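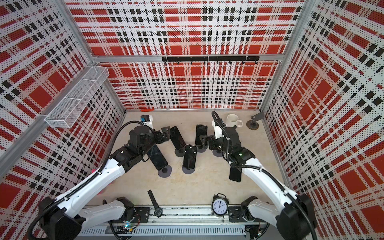 SMALL SPACE, LOTS OF STUFF
notes for the Lirkberg library evening talk, 40 min + questions

Opening
Hi, thanks for coming out, December, cold, etc. Coats on the back chairs fine.
Ask: who has a closet they're scared of? Wait for hands. Don't rush this like last time.
Say what tonight is: getting things off the floor and onto the wall. Hallways, kitchens, garage corners. Not a decluttering talk. Keep what you like, I'm not going to ask about joy.
My apartment: 730 square feet, two adults, one bike each, one dog. Moved in with way too much. First year everything lived in piles.

1. Walls first
People buy bins first. Bins go on the floor. Floor fills up. Then more bins.
Walk round the room and look between knee and top of head. That's the useful zone. Most homes it's a calendar and a light switch.
Perforated panels, rails, hook bars, wire baskets. Cheap stuff, hardware store stuff.
Panels don't have to be beige or white either! Plaid, stripes, whatever. If it's going to be on your wall for ten years, like looking at it.
(someone always asks can you paint it. Yes. Thin coats, roller, poke out the holes after with a skewer. Slow job, put a podcast on.)

2. What holds it up
SLOW DOWN HERE, this is where people get hurt
Find the studs. Stud finder or knock and listen, then a thin nail to check.
Drywall anchors ok for light things. Not ok for a cast iron pan collection. Tell the Iron story: the Iron Street apartment, pan rack, 2 a.m., whole thing came down, the noise, dog under the bed till breakfast. Landlord kept $152 of the deposit for the wall. Fair enough.
Leave a gap behind the panel or the hooks won't seat. Spacers, or strips of scrap wood. Half inch is plenty.
Level. Use one. Eyeballing looks fine till you hang a row of mugs.
Renters: freestanding frame, or tension poles floor to ceiling. Read the lease. Some leases say no holes at all and some say small nails only, ask before, in writting.

3. Hooks
Put the hooks up empty and live with them for a week. See where your hand goes when you walk in. Move them.
Heavy things low. Daily things between shoulder and hip. Christmas things up top.
One thing per hook. Two coats on a hook and you've got a pile again, just a vertical one.
Pegs that fall out every time you grab something: little plastic clips, or a dab of hot glue on the lower leg. Peels off later.
Kids' hooks at kid height. They'll use them about half the time, that's a win.

4. Baskets
Wire over solid, you can see in. Solid baskets on a wall turn into mail graves.
Compartments good for small annoying things: keys, tape, leash, batteries, that one Allen key.
Check the depth. Anything that sticks out more than your hand is long will catch your shoulder in a hallway. Ask me how I know (show bruise gesture, gets a laugh usually)
Empty it out once a season. Quick.

5. Money
My whole setup, hall plus kitchen plus bike wall, came to $776 over roughly three years. Sounds like a lot. Was not all at once.
Start with one panel. One. Use it a month.
Disis system (the clip-on rails): nice, pricey, the parts only fit each other. Fine if you're doing it all in one go. I mixed and it was a pain.
Secondhand: shop fittings when stores close down. Bring a car and a friend. Bring a wrench too, they won't have one.
The Chu catalog is on the side table, please leave it there, it's the library's copy

6. Mistakes (go fast, if past 7:30 skip to the last one)
- hung everything too high, had to get a step stool for the dog's leash
- panel right over the stove. Grease in every hole. Never again
- covered up an outlet
- bought forty hooks in one length, needed three lengths
- drilled before checking for pipes. No flood but close. Kitchen and bathroom walls, CHECK

Exercise, 5 min
Paper and pencils on chairs. Draw one wall at home from memory. Mark switches, outlets, door swing. Then put in the five things you pick up every day.
Swap with neighbor. Neighbor asks "where do the keys go?"
Walk around while they do it, don't stand at the front looking at phone.

Questions
Likely ones: brick walls (masonry bit, go slow, hearing protection), plaster (pain, pre drill, tape over the spot first), damp garages (metal panels, hardboard swells up), do magnets work (for knives yes, for most other stuff meh)
If nobody asks anything, tell the bike wall one.
Handouts by the door, hook size chart is on teh back. Chairs stacked by 8:30, they lock up.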